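Retuning the Corton Hall piano to 442

The upright in Corton Hall went in with the building and has sat at or a little under A440 for most of its life. In November the ensemble asked for 442, to match the tuned percussion it now rents from Zirkach. This post records what I did, mostly so that whoever tunes it next has the numbers.

The difference between 440 and 442 is just under 8 cents. On paper that is small. On an old upright it is enough added tension that the plate and soundboard move, and the first strings you set will have dropped by the time you finish the last ones. I treated it as a pitch raise and did two passes.

First pass: fast, no attempt at fine unisons, each section taken slightly above target. The bass got less overpull than the treble, as usual. Starting pitch varied a good deal. The tenor was close to 440. The top octave and a half was 9 cents below that, and the break between the wound and plain strings was the worst spot, with neighboring notes disagreeing in both directions.

Two pins in the fifth octave were loose enough that I did not trust them. I drove them in slightly and they held for the second pass. If they slip again they need the next size up. One bass string had a buzz that I first blamed on the winding. The cause was a screw on the lower panel, which I tightened.

Second pass: temperament from A3, octaves checked against tenths and seventeenths. I kept the stretch moderate. The hall has a hard floor and a low ceiling at the stage end, and a wide stretch sounds sharp against the strings from the fourth row back.

Humidity is the larger problem. The gauge inside the case showed a wide swing between morning and evening rehearsal, because the heating comes on shortly before people arrive and goes off when they leave. No tuning will survive that for a full season. I have asked for the piano to be moved off the radiator wall. The Mota program in spring has long unison passages for piano and cellos, and any drift will be easy to hear.

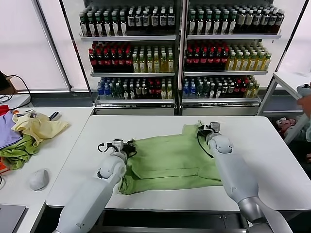
Nostholm Tuning Notes
Piano technician and second viola

Seating is the other change. With the piano on the opposite wall, the lid opens toward the violas, and the players nearest to it will hear mostly piano. I tried it from my own chair during the slow movement and could follow the bass line but not the first violins. Turning the case a few degrees toward the back corner helped. I put tape on the floor for the two front casters - please leave it there.

The winds tune to the piano now, not to the oboe. At 442 the clarinets were comfortable once warm. The older of the two flutes had its head joint pushed nearly all the way in, with little left to adjust on a cold evening.

I will check the unisons again before the spring program and post the readings.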